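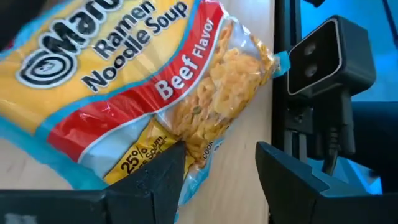
The meeting of the Boychuk Hall summer concerts group was opened at 7 p.m. with Josée Ross in the chair. The minutes from January were read and accepted with one correction: the band in item three is Rurholm, and it was written wrongly two times. Before the first item there was a short talk about food for the musicians. Last season many of them arrived hungry from the highway and the café in Drometcombe was already closed. It was agreed to keep simple things backstage, such as ramen noodle soup in the beef flavour, together with bread, fruit and one kettle that works. Josée asked that a vegetarian soup is bought also, as the singer of Alladia does not eat meat.

Home | Concerts | Minutes | Getting Here | Contact
Print this page | E-mail to a friend

1. Summer programme

The list of six evenings was looked at again. Alladia has confirmed the opening night and will play two sets with a break between. They would like to begin at 8 p.m. and not at 7.30, and this was accepted. Rurholm is still waiting for an answer from their drummer, who may be on another tour in July. If he cannot come they offer to play as an acoustic trio. Opinions were divided. Some members heard the trio last autumn and found it very beautiful, others think people will buy the ticket for the loud version and be disappointed. It was decided to accept the trio only if the poster says clearly that it is a trio.

The fourth evening has no band at present. Three demo recordings were played on the small speaker. The second one was liked the most, but the sound was poor and it was hard to judge the voice. Josée will write to all three and ask for something recorded live.

2. Tickets

The price was discussed for a long time. A single ticket stays at 10 dollars, and the pass for all six evenings will be 37 dollars. A proposal to sell the pass also at the door was voted down, as it made a long line last year and the first songs were missed by people standing outside. Passes will be sold until the end of May at the library desk and at the bakery.

Children under eight come in free with an adult. There was a question if this counts also for the late show, and the answer is yes.

3. The hall

The new curtain has arrived but it is too short on the left side. The shop will exchange it. Until then the old one stays up, and please do not pull it from the bottom.

With the chairs in rows the hall takes 65 persons. For the opening night it was suggested to remove the front rows so people can dance. The floor near the stage was repaired in the spring and is good for this. The chairs would go in the side room, which must then be unlocked by the person who has the key that week -- last year it was forgotten and the chairs stood in the corridor all evening.

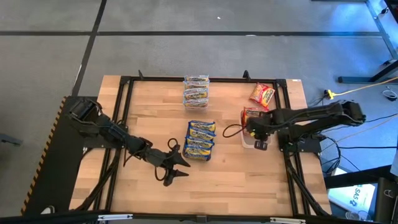 Two black robot arms at the butcher-block table.

4. Sound and neighbours

Two letters were received from the houses behind the hall. One complains about the bass after 10 p.m., the other says the music is nice but the car doors are loud. It was agreed that amplified music finishes at 10 p.m. on all evenings, with no exception for an encore. A sign will be put at the parking lot asking people to leave quietly. Josée will visit both neighbours and bring them a programme.

The mixing desk has one channel with a crackle. It was noted also in the last minutes and is still not repaired. The member who offered to look at it was absent, so the item is moved to the next meeting.

5. Posters

The first draft was shown. The colours were liked, but the word Drometcombe is too small and nobody from outside would know where to drive. The starting times must be on the poster also. A second draft will go around by e-mail before printing.

6. Other matters

A lost scarf, green, is still in the office. There was a wish for better coffee in the break. No decision.

The meeting was closed at 9.15 p.m. The next one is in the same room, at the same hour, and the date will be sent.

Comments (3)

marlene_k
Thank you for the minutes. Can the pass be shared in a family, if my husband goes to some evenings and I go to the others?

Tobias
Please take the Rurholm trio! I drove two hours for them in the fall and would do it again, drums or no drums.

backrow
The green scarf is mine I think. Will pick it up at the next concert.

Print this page | E-mail to a friend
Back to Minutes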